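Bin bag keeps sliding down inside a round pedal bin

Normand Dhillon
Posted 24 February 2024

I have a round pedal bin in the kitchen and the bag will not stay up. I fold it over the rim, I shut the lid, I drop in one teabag, and by evening the whole thing has sunk to the bottom like a tired jellyfish. I then get to fish it out by hand. There's no inner bucket, just the bin. I've been through a roll of 22 bags since November and my wife has started using a carrier bag hung on the door handle, which I take as a vote. Any ideas short of glue?

Gunevon
Buy a better bin.

Sandhu147
Your bags are probably too wide for the rim. Measure right round the outside of the top with a bit of string, then halve it, and that's the flat width you want. Mine needed a smaller size than the one I'd been buying for six years, so I know how you feel.

If you've got most of a roll to use up, pull the slack to one side and tie a small knot in it under the rim, on the hinge side if the lid catches. Push the bottom of the bag right down before you fold the top over as well. Air gets trapped underneath and the first heavy thing you throw in drags the lot down with it.
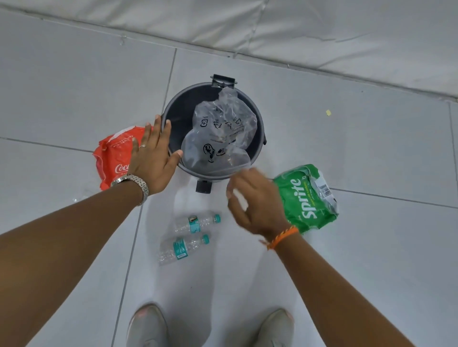 Can I use a big elastic band round the rim to hold the bag?

A wide one works well, as long as it sits low enough for the lid to close over it. Thin ones ping off, usually at whoever is emptying the bin.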